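Participants Wanted: Reading Comfort and Page Layout Study

Stultbridge Typography Group is looking for adult readers to take part in a study of line length and type size in printed booklets. Sessions run on Tuesday evenings in April at the Barredo building, second floor, starting at 6:30 p.m.

Each participant attends 2 sessions of 61 minutes, including one minute for sign-in. You will read short passages set in different layouts and rate each one on an 11-point comfort scale. Reading speed is recorded by hand. No personal data beyond age band and first language is kept.

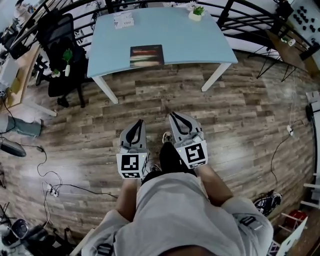 Applicants must be 18 or older, read English fluently, and have normal or corrected vision. Bring the glasses or contact lenses you usually read with. People who work in book design or proofreading are not eligible - their ratings are collected in a separate study.

Payment is made by bank transfer after the second session. Participants who attend only the first session receive half the amount. Travel within Stultbridge is not reimbursed.

To apply, write to Jonalyn Padilla at the Barredo front desk with your name, age band, and the evenings you can attend. Questions on eligibility go to Herman Sopacua. Places are assigned in order of application - a short waiting list will be kept.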